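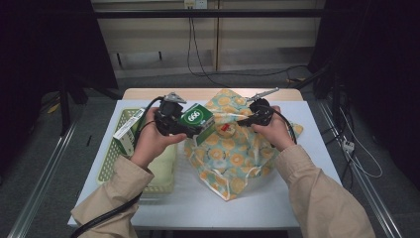

**Figure 4.** A green and white box with a round "999" badge, and a second small box near the rim of a basket.

## 4. What people call the things they ask for

The diaries gave us 600 written requests, all of the form "could you get me the ..." or close to it, copied down by the person who made the request or the person who got up to answer it. We had expected to spend most of this section on where things were kept. The names turned out to be far richer, and they are the part of the data we most enjoyed working with.

### 4.1 Color first, numbers close behind

When a household object has a proper name printed on it, speakers often leave that name alone. They reach for a color, a number or a picture. A box like the one in Figure 4 offers two easy handles at once, the green and the "999," and either can be said across a room without knowing what the box holds. We saw this again and again with small cartons. A diary from the Millirent group has "the green one, not the tea" on one line and "the one with the nines" a few lines later, from the same speaker, in the same kitchen, meaning the same packet.

What makes these names work is the company the object keeps. "The green one" is a perfect name in a drawer of white boxes and a hopeless one in a drawer of green ones. Speakers were wonderfully quick to notice this. When a similar packet came into the house, the old name picked up an extra word ("the flat green one") and in several diaries the extra word stayed long after the rival had been used up and thrown out. We call these leftover words *fossils*, a term suggested by Iara Salinas during coding, and we think they deserve a study of their own. A fossil is a tiny record of what used to be on the shelf.

Numbers behaved differently. A number printed on a box hardly ever gained an extra word. It did lose digits, though: speakers in the Kiment group shortened long numbers to the first or last digit, and listeners seemed to cope. Where a listener did bring back the wrong thing, the diary nearly always blamed a color word.

### 4.2 Soft things and patterned things

Boxes hold their shape, so the side that faces the speaker today will probably look the same tomorrow. Bags are a harder case. A cloth or plastic bag can be folded, stuffed, hung up or bunched under a sink, and each time it shows a different part of its print. If names come from what is most visible, a bag ought to have many of them.

Our diaries say otherwise, and this was the result that surprised us most! Bags had fewer names per household than boxes did. Families settled on one part of the print and kept to it, even when the bag was lying so that this part was hidden. In the Skomon group, a shopping bag with a small bird near one handle was "the bird bag" to everyone, including a grandmother who wrote that she had looked for the bird and had to be shown it.

Fruit prints are a lovely test. A bag with big yellow-orange citrus slices and smaller kiwi-style ones on a pale ground, with lines of dark gray script between them, could fairly be "the lemon bag," "the orange bag," "the kiwi bag" or "the fruit bag." The script could give a name too, with words along the lines of "Cheers to a fresh," but we have no diary in which running script on a bag was used that way. Printed words mattered on boxes and were passed over on cloth. Large shapes won, and where a shape could be read as either of two fruits, the first person to say a name aloud usually settled it for the whole house. The Geum diaries hold one happy exception: two sisters who had shared a kitchen for years, one saying "lemon" and the other "orange," each always understood by the other.

We take this as good evidence that a shared name needn't be an agreed description. Listeners learn what a speaker means by a word and store that knowledge along with the object.
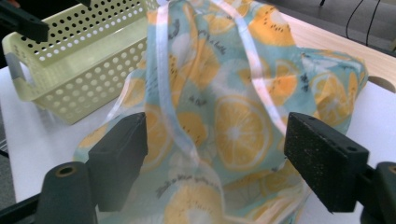

### 4.3 Coding and disagreements

Two coders read every request and marked the main cue as color, number, picture, shape, place or owner. Requests with two cues were coded for the one spoken first. This rule is blunt, and it treats "the tall blue one" as a shape request when many readers would call it a color request. We kept it all the same, as it could be applied the same way by both coders.

Most disagreements came from place words. "The drawer one" might say where the object is now or where it belongs, and the diaries rarely settle the matter. We left these requests in the full set and took them out of the comparison of boxes and bags.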